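Thread: a month of trying to learn one choir part, and what it did to my ears

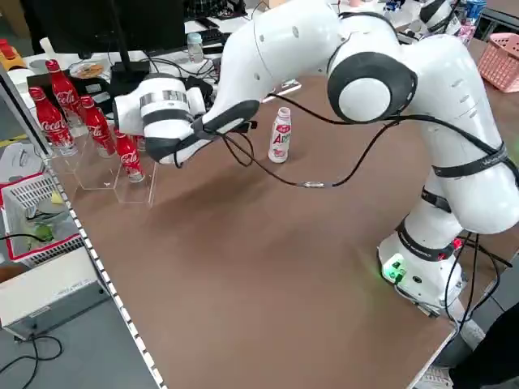
July, kitchen quiet, kettle on. Long one, sorry, mute me if you need to.

So I joined a choir. Properly joined, with a folder and everything. It's called Kanach and we sing in a hall with terrible heating and a gorgeous ceiling. I'm second alto, which means I get the same four notes for most of the evening and then one horrible leap nobody warned me of.

The piece is called Meng. It's by Auður Riis and it lasts 10 minutes, which sounds like nothing until you have to stand still and breathe quietly for all of it. There are hardly any words. Mostly vowels, and one line of text near the end that the sopranos get, obviously.

I've played in bands since I was fifteen. Bass, bit of keys, shouting. I thought I knew how to listen. I did not know how to listen!! In a band I listen to the drummer and hope. In a choir there's a woman breathing six inches from my ear and if I drift a hair sharp I can feel her go stiff.

That woman is Tove Brøndum and she has sung second alto for longer than I've owned a bass. First rehearsal she leaned over and said "less". Just that. Second rehearsal: "less". By the third I was practically miming and she patted my arm.

I asked her in the tea break what "less" meant and she said I was singing as if somebody might miss it. I've been thinking about that ever since. I have been singing as if somebody might miss it for my entire life.

Our conductor is Sigrún Briem and she doesn't do warm-ups the way I remember from school, no lips and teeth and tips of tongues. She has us hum one note and walk about the hall. You pass people and the note changes colour depending on who's next to you. Past the basses it goes sort of brown. I don't know how else to put it.

Then she stops us wherever we are and we sing the opening of Meng from there, all muddled up, with no section to hide in. I got stranded between two tenors the first time and came in on their note. Very confidently too.

Someone asked under my last thread whether it's "classical". No idea, truly. Riis started out making tapes for dance pieces and there's a bit in the middle of Meng that is basically a bassline. Two notes, over and over, with the accent in the wrong place. If you put a kick drum under it you could play it at a wedding.

I said this to Sigrún, expecting to be told off, and she said yes, so sing it like one. So now the basses nod their heads in that bit. It's better. It's loads better.

Practising at home is the hard part. I can't read music well (I can read it the way I can read a menu on holiday) so I learn by ear, from a recording of just my line. Nataša Softić, who's a first alto, recorded it for all of us who struggle. She counts the rests out loud in between, and now when I hear the piece with everyone I still hear her going "five, six, breathe".

I sang along to it on the bus with what I thought was my mouth shut. It wasn't shut.

The leap, then. It's in bar 68 or thereabouts, my pencil marks have eaten the number. You're sitting on a low A, warm and happy, and then you have to be up on a G with no run-up, very quietly, on "oo". For two weeks I either got it loud or I got it wrong. Never once quiet and right.

Things I tried: thinking of it as a low note. Thinking of it as the start of a song I know (it's the start of nothing). Bending my knees. Gin.

What helped in the end was Grethe Hviid, who's in the sopranos and teaches singing to kids. She told me to hear the G in my head while I'm still on the A, so the note's already going when I get there. I hated how well that worked. I'd been leaving everything to the last second and calling it instinct.

And that's gone straight back into the band, by the way. We had a practice last night and I could hear the chorus coming before we got to it. Our drummer asked if I was feeling all right.

We did a run-through at Tratirport, the old church with the arts café stuck on the side. It holds 600 and we had a good few rows of people, mostly somebody's family. The echo in there is enormous. You sing a chord, stop, and it carries on without you. Sigrún made us wait for it to finish every time, and the waiting was the scariest bit of the evening.

I got the leap! Quiet-ish! Tove didn't look round, and from Tove that's flowers and a cake.

A man came up afterwards and told me he'd never liked "church music" but he liked this. I told him it wasn't church music. Then I thought, well, we were in a church, and it was music, and half of us had our eyes shut. So I said thank you and ate a biscuit.

Next up we're learning something called Bamum, which is fast and has clapping in it. The clapping is in seven. I've been doing it on the worktop while the pasta boils and I keep losing a beat somewhere round the back.

If you've got any tricks for seven, please send them. "Just feel it" doesn't count, I've had that one from three people already.

Right, tea's gone cold. Off to clap at the fridge.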